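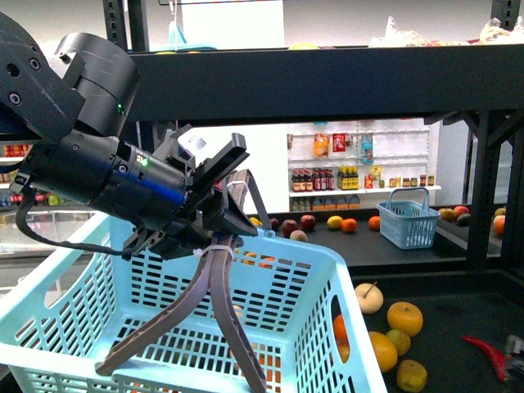
别再嫌超市的篮子土了

先说结论：买菜就该用篮子，塑料的，带孔的，越普通越好。推车和塑料袋都往后排。

我知道有人要笑。上个月在Kosora论坛发过一个短帖，就两句话，底下吵了一整晚。Girish Tyagi回得最长，说篮子是上一代人的东西，推车多省力，一趟买齐，何必拎着走。Vandana Kanaujia站我这边，不过理由跟我不一样，她是嫌推车轮子吵。

我的理由很简单：篮子有底线。装满了就是满了，胳膊先知道。推车没有这个东西，推车永远还能再放一袋。上次在Hostero那家店，我推车出来，小票400块，回家一看，三种果酱。谁吃？放到现在没开。

再说水果。水果最怕闷，也最怕压。塑料袋一扎，橙子捂在里头，过两天底下那只先软，然后一只传一只。浅蓝色那种塑料篮子，四面是一排排长方形的孔，底也是镂空的，透气，水也存不住，拎回家往桌上一搁就行，不用再倒一遍。苹果、橙子、柠檬，放得下，看得见。看得见这点很要紧。看不见的水果等于没买，我冰箱抽屉里就埋过一颗梨，发现的时侯已经不好形容了。

提手也值得说。很多人挑篮子只看大小，不看提手。提手细的勒手，走到公交站手指全是印子。我喜欢能立起来的那种，弯下腰一抓就走，不用在篮子边上摸半天。两条腿要是老往两边倒，就找根扎带捆一下，难看，管用。
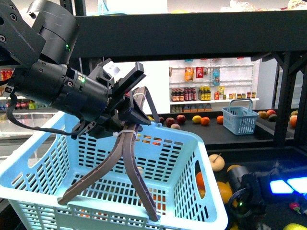 浅蓝色篮子和棕色提手，旁边有橙子、梨和柠檬。

还有一个不太有人提的：摊开。我买回来的水果从不马上收，先在桌上散着摆一会儿，篮子放旁边。红苹果一堆，橙子一堆，有疤的挑出来当天吃掉。深色桌面最好，颜色一眼就分出来了，黄的是黄的，红的是红的。辣椒单独放，别问，手上沾了辣又去揉眼睛的人就是我。

Tyagi后来又补一条，说大篮子占地方，小户型放不下。这个我承认一半。大的确实占，可以叠，可以塞桌子底下，也可以干脆买个小的。小篮子只装当天要吃的，大的装一周的，我家现在就这么分。Anis路口那家杂货铺大小都有，老板不怎么进货，去晚了只剩粉的。

也不是说推车一无是处。买米买油，一箱水，当然推车，谁跟自己的腰过不去。我反对的是为了四个橙子推一辆车，占半条过道，后面的人侧着身子过。傍晚六点的Rutherford店里，两辆车在酱料货架前顶着头，谁都不让，我拎着篮子从旁边过去，结完帐了，那俩还在那儿。

至于好看的藤编篮，藤条的缝里卡一片烂菜叶，你刷刷看。塑料的，水龙头底下一冲，倒扣着晾，完事。便宜，摔不坏，旧了也不心疼。

帖子底下还有人问要不要垫块布。垫也行，我不垫。布要洗。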